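Zosdale Students Turn to Household Tasks in Robotics Project

ZOSDALE — Students in the advanced robotics course at Zosdale Technical High School have entered the second half of a yearlong project on teaching machines to handle clothing, the school announced on Monday, February 26, 2024. The project will conclude in April, when student teams present their results at the regional Clavetti Student Automation Challenge.

The course enrolls 60 students in grades 11 and 12. In past years, teams built wheeled robots that moved blocks or balls across a marked floor. The challenge rules were revised last summer, and entries in the senior division must now address a task commonly performed in the home. Zosdale teams chose the sorting and folding of garments after a vote held during the first week of classes.

According to the school, clothing presents difficulties that rigid objects do not. A shirt or sweater changes shape each time it is touched, and two attempts to pick up the same item seldom begin from the same position. Students therefore record people carrying out the work by hand, using a pair of handheld grippers, and study the recordings before preparing them for use in training a control program. Much of the recording is done in private homes, where the lighting, the furniture and the garments differ from one location to the next.

To date, the teams have logged 254 hours of supervised work and collected 1,831 recordings. Each recording is reviewed by two students who did not take part in making it. Those in which a garment leaves the view of the camera for a long period are set aside and, where time permits, repeated. Knitwear has received particular attention this term, as thick ribbed fabric tends to bunch between the fingers of a gripper and can spring open once released.

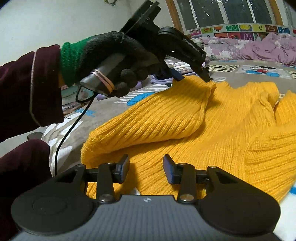
Teams would do well to spend more time on sleeves before April, Yusof wrote in a response circulated with the school's announcement. The body of a sweater can usually be laid flat in a few motions, the response said, but a sleeve that has doubled under itself has to be found before it can be moved, and a program that has only seen tidy examples will not know where to look. Yusof also urged students to keep their less successful attempts — clearly labeled — in a separate set, so that they can be compared with the better ones.

The school stated that the suggestion has been adopted. Beginning next week, every team will maintain a second set of recordings and will submit a short written account of the errors it contains. Written work makes up a larger share of the course grade this year than in the past, and students are expected to explain how each group of recordings was gathered, labeled and checked.

Funding for the project is provided through an equipment grant from Zallano, which also covers transportation to the challenge. The grant runs through the end of the current school year. An application for renewal has been submitted, and a decision is expected before summer.

At the challenge, each team will be given a basket of garments it has not seen before and a fixed period in which to process them. Judges will award points for the condition of the finished stack, for the number of items completed and for the quality of the team's written report. Spoken presentations — previously optional — are now required of all senior entries.

Families who wish to attend may obtain tickets from the school's main office. Seating is limited, and requests will be filled in the order in which they are received. Students in grade 10 who are interested in next year's course should speak with their guidance counselor before course selection closes.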